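Kurnitz has closed a funding round led by Visser. Size not disclosed. The filing shows 832 new preference shares issued, no price given. 1/6

Kurnitz sells stock-control software to independent garages, mostly around Skenbridge. Its main product is Givine, a hosted parts catalogue with invoicing bolted on. 2/6

Givine went to paid plans in May. Two tiers, billed monthly. The lower one has no API access – a common complaint on the support forum. 3/6
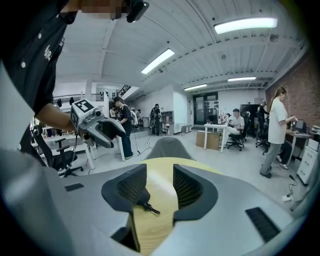

Chair, table side.

Visser gets 2 board seats and a right of first refusal on the next round. Founders keep the majority of voting shares. 4/6

Stated use of funds: a second data centre and 8 hires, six of them in engineering. No mention of sales staff, odd for a firm with this much churn. 5/6

Accounts for last year are still not up. Will add the revenue line when they are. Filing dated 22/07/2016. 6/6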